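Threads > Astronomy > Instruments > Long posts

Home Explore Lists Saved Sign in

Spent most of the last month putting old spectrograph data back into usable shape. A few people asked what that involves, so I'll write it up in pieces. It's mostly bookkeeping.

The instrument was called Antal. It sat on the small telescope at Vikholm and took spectra of variable stars, one star at a time, through a single slit. It was never a famous machine. It did the same job for years and then it was taken off.

A spectrum, if you haven't worked with one, is starlight spread out by wavelength. Dark lines show up where the gas in the star's outer layers soaks up light. Where those lines fall tells you how fast the star is moving toward you or away from you. For a pulsating star the lines go back and forth, and you can follow the surface rising and sinking.

What I have is 273 exposures. That's everything that survived for one group of stars. The observing log lists more than that, but the rest aren't on any disk I've been sent.

First problem was the headers. Every image file carries a block of text that says when it was taken, where the telescope was pointed, how long the shutter was open. In 91 of mine the time field was in local time. In the others it was in universal time. The field has the same name in both.

You can sort this out without guessing. The telescope's position at the moment of the exposure is also in the header, as an hour angle. Given the star's coordinates and the hour angle you can work back to sidereal time, and from there to universal time. I did that for all the files, including the ones that looked fine.

Vikholm keeps summer time, so the offset is one hour for part of the year and two for the rest. For a star that pulsates in under five hours, an error of two hours puts the point on the wrong side of the curve. A couple of old plots made no sense to me until I fixed this.

There is a second clock issue and it's smaller. The header time is the start of the exposure. What you want is the middle. For a twenty-minute exposure that's a ten-minute shift, and if clouds came through halfway the real midpoint is earlier still. The log has notes like "clouds at end" with no times given. I flagged those and left them alone.
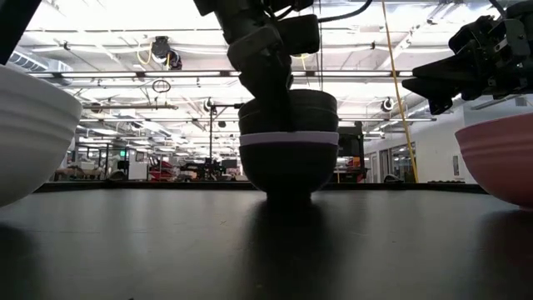
Gemen asked whether the flagged exposures should just be thrown out, given that a bad midpoint can do more harm to a period fit than a missing point.

Fair question. I kept them in the table with a larger timing error attached, so anyone fitting periods can drop them with one cut. For line shapes the timing matters a lot less and they are still good data. Removing them would mean somebody later has to find them again.

Next, bias and flats. A bias frame is a zero-length exposure that records the electronic offset of the detector. A flat is an exposure of an evenly lit source, which shows you which pixels are more or less sensitive. You subtract the first and divide by the second. That part is the same for nearly every optical detector.

Antal took its flats with a lamp inside the instrument. The lamp was changed at least once, and the newer one is redder. At the blue end it gives so little light that dividing by the flat adds more noise than it removes. For the last third of the exposures I fitted a smooth curve to the flat and stopped applying the pixel correction below a set wavelength.

Where that cutoff goes is a judgment call. I tried three positions and picked the one where the scatter in the blue was lowest on a bright standard star. The other two are in the notes file along with their plots.

Wavelength calibration took the most time. You expose a lamp with known emission lines, find the lines on the detector, and fit a relation between pixel and wavelength. The old reduction used 18 lines. Two of those were misidentified. They're close blends, and at Antal's resolution each pair comes out as one bump that sits between the listed positions.

Taking the two out changed the fit only slightly in the middle of the detector and noticeably at the red edge. If you ever used the red edge of the old reduced spectra for velocities, I'd redo it. In the middle you probably won't see the difference.

I also checked for flexure. The spectrograph hung off the back of the telescope, so it sagged a little differently depending on where it pointed. Lamp exposures taken before and after a star show the lines drifting by a small part of a pixel. On long runs toward the west it adds up. I interpolated between the two lamps where both exist.

Where only one lamp exists, I used lines from the night sky as a check. There are a few in the red that come from oxygen in our own atmosphere, and they don't care which star you were looking at. Absorption from oxygen works too when the star is bright. It isn't a perfect reference but it is steady enough for this instrument.

Software. I used Stelletti for extracting the spectra. It reads the old files without conversion, and that saved me a day or two. The default settings for sky subtraction assume the star is in the middle of the slit. In a fair number of these exposures it isn't, so set the windows by hand or look at every result. I did both.

One more note on Stelletti – the cosmic ray filter is aggressive. On narrow emission lines it will sometimes decide the peak of the line is a hit and clip it. It clipped real hydrogen emission in several of my stars. I raised the threshold to 10 and cleaned up what was left by eye.

Cleaning by eye sounds bad but it's quick once you get going. A cosmic ray on this detector is sharp on all sides. A real line is blurred by the optics and runs the full width of the star's trace. After an evening you stop hesitating.
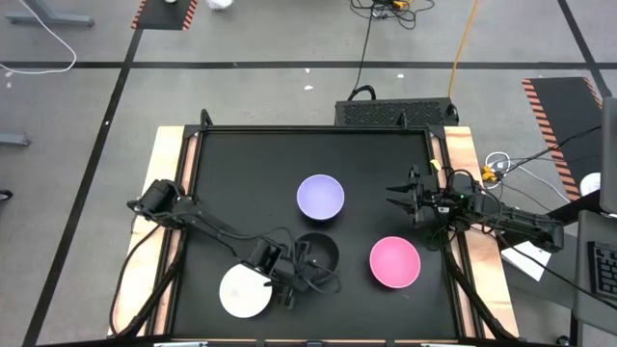 Black arm reaching over the table, four bowls on it.

Back to velocities. Each star spectrum gets compared with a template, which is a clean spectrum of a similar star with a known velocity. You slide one along the other and find the shift where they match best. Then you correct for the Earth's own motion, which is up to 30 kilometers per second depending on the season and the direction.

The old reduction did apply that correction. It used the header time, though, so the files in local time got a slightly wrong value. The error is small next to everything else here. I mention it so that nobody goes looking for a reason when the third digit changes.

For the pulsating stars the match isn't always clean. At some phases the lines split in two, with gas falling in and a new shock moving out. A single template gives you a number in between that belongs to neither. I marked those phases and measured the two parts separately where the signal was good enough.

At the faint end it wasn't good enough. For those stars there's one velocity per exposure and a note saying the line is broad. I'm not going to pull two components out of noise.

Results so far, in plain terms: the periods agree with what was in the old table, apart from one star. That one comes out shorter. The old value is an alias, the kind you get when you only ever observe at night from one place and the gaps line up with a wrong period. Fixing the times made the right one stand out.

I haven't looked for slow period changes yet. For that you need timings from before and after this set, and they come from other telescopes with their own clock habits. It's a separate job and probably a winter one. December is when I usually have time for it.

Files: there will be one table with a row per exposure, the extracted spectra, and the notes. Raw frames stay where they are at Vikholm, and the table gives the original file name for each. I haven't renamed anything. Renaming is how half of the confusion in the log started.

If you have any Antal data sitting on a disk, even just lamp exposures, I'd like a copy. Lamps are the most useful thing at this point, more than stars. A stretch of the log has star exposures with no lamp on either side, and I'm leaning on sky lines for all of it.

Also looking for the page of the manual that gives the slit widths. The header says "position 3" and my copy of the manual skips from the shutter section to the guider section. I can estimate the width from the lamp lines but I'd prefer to read it off the page.

Next set of posts will be on the flux calibration, once I've decided whether there is any point in doing it. Most nights had no standard star.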